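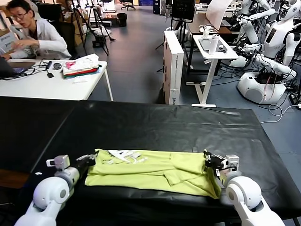
The lime green T-shirt on the folding table at Ernitz. Photo: Rirnama Local

T-shirt drive opens folding table ahead of August fair

January 1, 2024 – Sorkon, the clothing reuse group, has started folding shirts at its borrowed workroom in Ernitz, with 239 already checked and entered on the list. The goal is 4000 by August, when the Escobar street fair puts them out for sale.

Plain cotton tees mostly. A few with prints on the front. All to be folded the same way, so they stack flat and fit the fair's shelving without sliding off.

The method is short. Shirt down flat on the black sheet, sleeves in, hem up, then over again into a band. The sheet stays on the table the whole time and gets wiped between batches – it's cheaper than relaminating the top, and lint shows up on it right away.

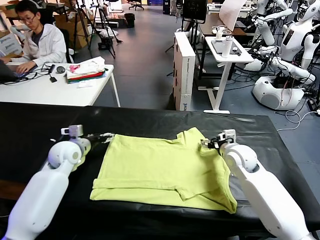
Sleeves are the slow part. If one goes in crooked the whole fold leans, and the shirt has to be shaken out and started over. Sorkon says its first lot took almost 4 hours, longer than planed, and most of that went on sleeves and collars. Thin fabric is worse then thick. Bright colors show every crease.

Sizes run from kids' small up to adult XXL. Anything with a stain or a hole gets pulled and goes for rags. 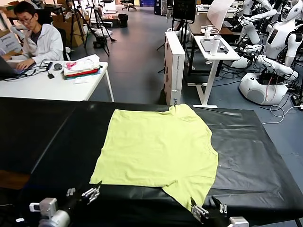
Shirt spread out on the black sheeting. Photo: Rirnama Local

Finished shirts go into cartons by size, 200 to a carton, and get moved to Escobar once a month. Storage there is dry but tight. Sorkon has asked for no more winter coats until spring – there is no room for them, and the fair won't take them anyway.

Money from the sale pays for next year's rent on the Ernitz room and for a second table. Prices not set yet. Last year's shirts went out in mixed bundles, which buyers complained about, so this time each one gets its own size tag.

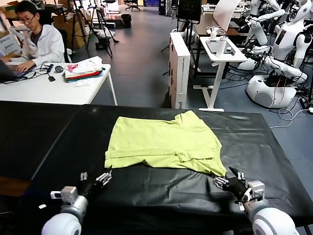

How to donate

Clean T-shirts only, any color, bagged and tied. Drop them at the side door in Ernitz in the morning or at the Rirnama library desk during open hours. No hangers please. Shirts don't need to be ironed or folded first.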